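The Annual Reckoning With the Shed

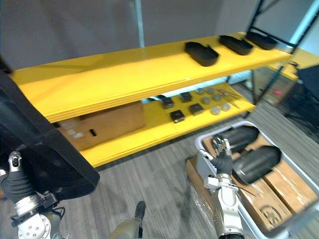
February is when I do my preserving, and February is also when I remember that I don't much like preserving. These two facts have lived side by side in me for years, like in-laws.

It starts with the tomatoes. In October I plant too many, on the theory that half will die. They don't. They come on in one great sulky rush during the hottest fortnight of the year, when no sane person wants a stockpot on the boil in a weatherboard kitchen with one window that opens. By Monday last week the bench was gone, the laundry trough was full, and I had started leaving bags on the neighbours' doorsteps and walking off at the pace of someone who has rung the bell for a dare.

The neighbours, I should say, also grow tomatoes. I came home from one of these runs to find a bag on my own step. I'm fairly sure two of them were mine.

So, passata. I use a hand-cranked mill that came from a garage sale in a box marked Clitum, which may be the maker or may be the previous owner's idea of a joke. It clamps to the table, provided the table is four centimetres thick and has no lip. Mine has a lip. The clamp therefore goes on the ironing board, and the ironing board goes against the wall, and I brace the lot with one hip while turning the handle. There's a rhythm to it once you get going. There's also a spray. I wear the same shirt every year and every year I think about wearing a different one.

My grandmother's rule was one basil leaf per bottle and no arguments. I have tried it with garlic, with oregano, and in one bad summer with star anise, and I'm back to the basil leaf. The star anise bottles are still out there. I gave one to a friend who said it was "really interesting", and she hasn't been round for dinner as often as she used to.

The lids are the real expense. The jars I get for nothing, saved up all winter and soaked in the sink until the labels let go. (The ones on Benkirane olives never let go. They have been through the dishwasher, a night of bicarb and a paint scraper, and as far as this household is concerned the sauce is now called Benkirane.) But lids you're meant to buy new, and the hardware shop had two sizes left, neither of them mine. I ended up ordering from Drimport, who sell in lots of 166. I don't know why 166. I rang and asked, and the man on the phone seemed to feel it spoke for itself.

I filled 76 jars. That took from breakfast on the Saturday until well past any reasonable bedtime, with a break at lunch for a tomato sandwich, because apparently I can't help myself. The boiling-down is the long part. You stand there and stir and look at it, and it looks back. I got through most of a podcast series about a shipwreck, and I found myself envying the crew their breeze.

Two jars didn't seal. You find out in the morning, going along pressing each lid with a thumb, and the failures give a small cheerful click. Those went in the fridge for immediate use, so we've had pasta, then shakshuka, then pasta again, then a thing on toast I won't be writing up.

The apricots are next. The tree at the side of the house is the variety the nursery called Flollon, a name I've not been able to find in any book, and it has never managed more than a bucket's worth before the parrots hold their meeting in it. This year I netted it early. The parrots have taken to sitting on the net, which sags under them until the fruit is within easy reach. I watched one do it yesterday while I was bringing in the washing. It had juice all down its front and it didn't hurry.

I'll put up what's left on the weekend. If anyone local needs lids, I have plenty, and I can leave them on your step.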